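Skarnetti drawer pack for simulated two-arm robots – worth paying for?
Forum: Simulation and Training Tools

flarn_tinker
Hi all! I've been on the Skarnetti trial since Friday, July 1, 2022, and I'm enjoying it far more than I expected to (my poor evenings). You get rooms, drawer cabinets and a two-arm robot, with the view from its head.
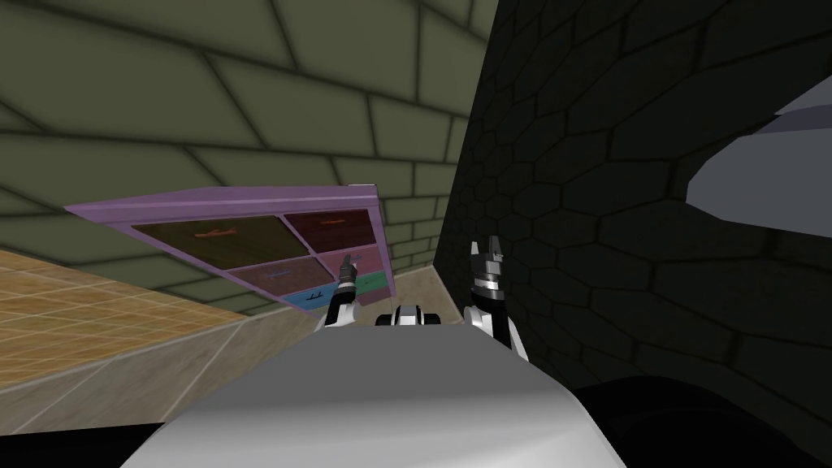 Does the license cover more than one computer?
It's tied to your account, so you can install it on as many machines as you like and run one at a time.

osstead_jo
Glad you're having fun – I'm less sold. At 543 dollars a year I'd want better contact physics, and Radu gives you that for less.
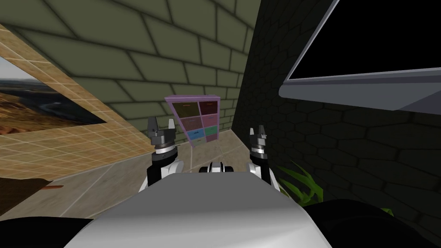
Price is my sticking point too, though I'd defend the variety. A plain gray cabinet teaches you very little about picking the right drawer, so I like that this one mixes mauve, blue and teal-green fronts under one purple frame.

osstead_jo
Color is easy, friction is hard. My drawers in Skarnetti slide like butter.

flarn_tinker
Have you tried turning the damping up? I went to 16 and liked it much better.

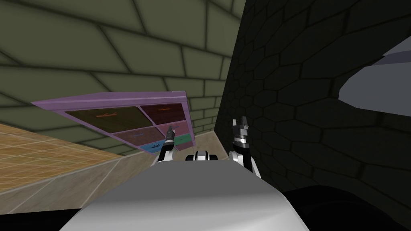 Left gripper at the drawer cabinet, head view.

Eduardo Ramalho
I ran 1000 episodes on each at our shop in Flarnstead and kept both, to be fair to everybody. Radu for contact, Skarnetti for looks.
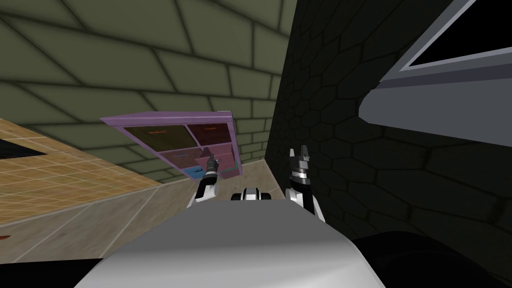

Related threads
Radu or Skarnetti for a small lab?
Damping settings, 45 replies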